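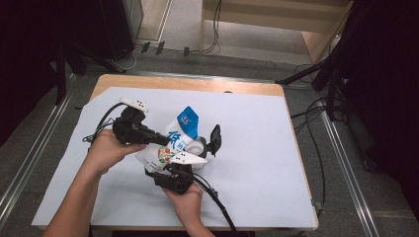
4. Setting Up the Pouch Table

This section covers the table where spouted drink pouches are opened up for handling, checked, and set aside for packing. It applies to both sizes of the Pulon table kit. If you are working with cans or cartons, go to Section 5.

4.1 What you need

One rectangular table with a flat top
One large sheet of plain white paper, smooth on both sides
Low-tack tape
A lint-free cloth
A shallow tray for pouches that have been checked
A second tray, marked HOLD
The pouches, with their screw caps on

Plain paper is supplied on the roll in the kit. Printed paper, newsprint, and brown wrapping paper should not be used. Small marks and drips are hard to find on them, and newsprint rubs off on white pouches.

4.2 Covering the table

1. Clear the table and wipe it with a damp cloth. Let it dry fully.

2. Unroll the paper across the table with the curl facing down. Cut it long and trim it later.

3. Smooth the sheet from the middle toward the corners with the flat of your hand.

4. Trim the sheet so that it stays inside the rim of the table. A strip of bare wood along the far edge is fine. Paper that hangs over the front edge is not, as sleeves catch on it.

5. If a corner will not lie flat, fold it under or cut it off at an angle. Do not try to flatten it with tape on top of the crease.

6. Tape the sheet at the two near corners only.

Note: Wooden tops with an oiled finish may not hold the tape. Use the clips from the Gundunico accessory bag instead and place them on the short sides.

Note: The sheet can stay down for a full shift if it is clean. Change it right away after any spill, even a small one.

4.3 Laying out the pouches

1. Put the tray for checked pouches on a side stand to your right. Put the HOLD tray on the floor shelf or on a second stand. Neither tray goes on the paper.

2. Bring one carton of pouches to the table. Open it away from the paper so that dust and cardboard bits fall elsewhere.

3. Take out one pouch at a time and set it down with the printed front facing up.

4. Turn the pouch until it lies at a slant with the cap away from you. This keeps the cap and the lettering in view together.

CAUTION: Never slit a carton with the blade extended more than 4 mm. The pouches sit directly against the flaps.

4.4 Holding a pouch

A full pouch shifts its weight when it is tilted. Hold it by the body, from both sides, and keep the pressure even.

1. Take hold of the pouch near its middle. Keep off the seams.

2. Support the lower side before you lift.

3. Keep the cap end slightly higher than the other end.

4. Turn the pouch slowly. If the contents run to one end, stop and let them settle before going on.

CAUTION: Do not lift or hang a pouch by its cap. The spout is welded to the film, and the weld can open under the weight of the contents.

CAUTION: Do not squeeze a pouch to test for leaks. Use the paper test in 4.5.

4.5 Checking a pouch

1. Look at the cap. It should sit straight on the spout with no gap on one side.

2. Look at the front panel. The brand logo, the product name, and the artwork should be sharp, with no scuffs through the ink. On imported pouches the name may be in Chinese characters only. Compare it with the sample card and do not guess.

3. Read the small print and match the lot code with the packing slip. On Madness brand pouches the code is on the back, near the bottom seam.

4. Lay the pouch flat on a clean part of the paper for 21 seconds, then lift it straight up.

5. Look at the paper. A clean, dry sheet is a pass. Any ring, spot, or streak is a fail.

6. Put a passed pouch in the checked tray with the cap pointing left. Put a failed pouch in the HOLD tray with the cap pointing up.

Note: Shadows from your hands can look like damp spots on white paper. Move your hands back before you decide. If you are still unsure, touch the spot with a dry cloth.

Note: Do not retighten a loose cap. A pouch with a loose cap goes to HOLD as it is, and the reason code is 913.

4.6 Finishing a batch

A batch is 100 pouches unless the packing slip says otherwise.

1. Write the batch total and the HOLD total on the slip.

2. Move the checked tray to packing before you open another carton.

3. Lift the tape slowly, fold the paper toward the center, and throw it away. Do not turn it over and use the other side.

4. Wipe the table again, including the rim.

4.7 Common problems

The paper slides when a pouch is turned.
The table was still damp, or the tape has lifted. Remove the sheet, dry the table, and start again with new tape.

The pouch rolls toward the front edge.
The table is not level. Adjust the feet as shown in Section 2.

Print comes off on the paper.
Stop the batch and keep the sheet with the pouch. Mthembu film with a matte finish needs a full day at room temperature after delivery before it is handled.

Every pouch leaves a faint ring.
The pouches have come from cold storage and are sweating. Leave the carton closed until it has warmed up, then repeat the check.

Section 4 revised Dec 7, 2018. Changes to 4.2 and 4.5. Questions about this section go to Finbarr Ó Conaill, Packing Methods.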